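### 4. Dark prints, bright screens

I should say up front that I didn't set out to study brightness at all. Section 3 was meant to be the meat of this paper (profile drift over a winter, what a cheap colorimeter can and can't pick up), and the brightness business was going to get a paragraph. Then I started reading the comment slips from the Tarthorpe print counter, and the same complaint kept turning up in different handwriting: the print's too dark. Hardly a soul wrote in about a colour cast. People will forgive a slightly pink wall. They won't forgive a grandchild's face gone muddy!

So I changed the plan. Over the winter, starting in December, Humaira Cheema and I went through some 1530 orders and pulled out every one that had been sent back for a reprint. That gave us 270 orders to look at properly. For each one we had the file as uploaded, the reprint file if the customer had edited it, and whatever they'd been willing to tell us on the slip about the screen they'd used. The last bit was patchy. "My son's laptop" is a lovely answer but it doesn't go in a spreadsheet very well.

#### 4.1 What people had their screens set to

We asked everyone in the reprint group whether they'd let us come round with a meter, and 46 said yes, which was a good deal more than I'd hoped for. Humaira did most of the driving. We measured the screen as we found it, in the room it lived in, with the lights the way the owner normally had them. No tidying up, no closing the curtains unless the curtains were usually closed. Then we measured a sheet of plain photo paper held next to it, so we'd have some idea of what a print would have looked like in the same spot.

The pattern is dull and very consistent. Most of the screens were running far brighter than the paper beside them, and the laptops were the worst of the bunch, largely down to automatic brightness. A laptop by a kitchen window winds itself up in the daytime, the owner edits the picture to look right at that level, and the file goes off to print darker than anyone meant. The desktop monitors were a bit better behaved, though plenty were still sitting on the showroom preset they'd arrived with. (Mine was too, until the second week of this project. I've since fixed it and I'm not going to say how old the monitor is.)

Subject matter matters more than I'd expected. A picture with one mid-toned thing against another mid-toned thing gives the eye very little to hang on to, so the editor drags the slider about until it feels nice and stops there. Greens are a particular nuisance, especially deep ones, as they lose their shape in print well before a face does.

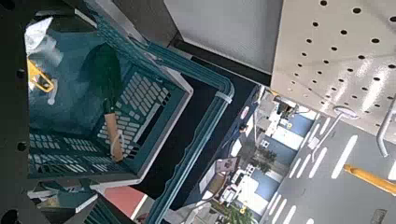 *Figure 3. Hand trowel with a dark green blade, in a teal plastic crate.*

Chia-hao Chang, reading an early draft, pointed out that I was blurring two separate problems: screens that are too bright, and rooms that are too dim. He's right, and I've tried to pull them apart here. A screen at a sensible level in a pitch-dark den will still fool you, as your eyes open up to it and everything glows. We had a handful of those, nearly all of them people who edit after the kids are in bed. Their readings looked fine on paper. Their prints came back dark all the same.

#### 4.2 The white background problem

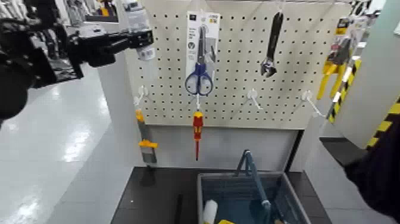
Soft-proofing is the usual advice at this point, and I've given it myself for years. You load the printer's profile, tick the box for paper white, watch your picture go flat and sad, and edit until it cheers up again. The trouble is that the paper-white box only helps if the picture gives you a white to compare against, and even then people tend to trust it too far. Take the white pegboard here: with that much pale surface behind them, the blue scissor handles and the red-and-yellow screwdriver look plenty bright almost whatever you do, so an editor can pull the whole file down quite a way before the tools seem wrong. The board goes first, sliding from white to a grubby light grey, and most of us are very good at not noticing that on a backlit screen. Put it on paper and it's the only thing you notice.

We tried three remedies with the willing households. The first was a printed reference sheet, matched to a file they could open on screen, with an instruction to turn the brightness down until the two looked alike. The second was a Sanico meter on loan for a week with its own software. The third was a sticky note telling them to switch off automatic brightness and leave the slider at a mark we'd made with a pencil. I was fully expecting the meter to win.

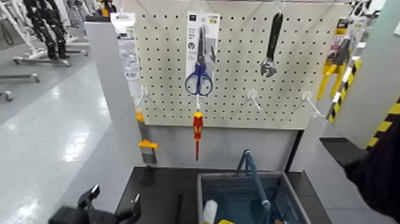
Burno Papers in Photographic Practice · **206**

It didn't, or at least it didn't win by enough to be worth the fuss. The meter gave the closest match on the day, no argument there, but several people found the software baffling and a couple had quietly gone back to their old settings by the time we rang. The reference sheet held up better. It lives on the desk, it needs no charging, and you can check against it in ten seconds before you upload. The sticky note did surprisingly well with the desktop owners and rather badly with the laptop owners, who carry the thing from room to room and (fair enough!) turn the brightness back up so they can see it.

I'd be careful about leaning too hard on any of this. Everyone we visited had already sent a print back, so they were primed to care. The paper was all one stock, a Semple lustre, and I'd expect a matte sheet to make the mismatch look worse. I also have no good way of separating the effect of the sheet from the effect of two people turning up at your house to talk about your monitor. Humaira thinks that second one is bigger than I do, and we've agreed to leave it there until the follow-up visits in Section 5.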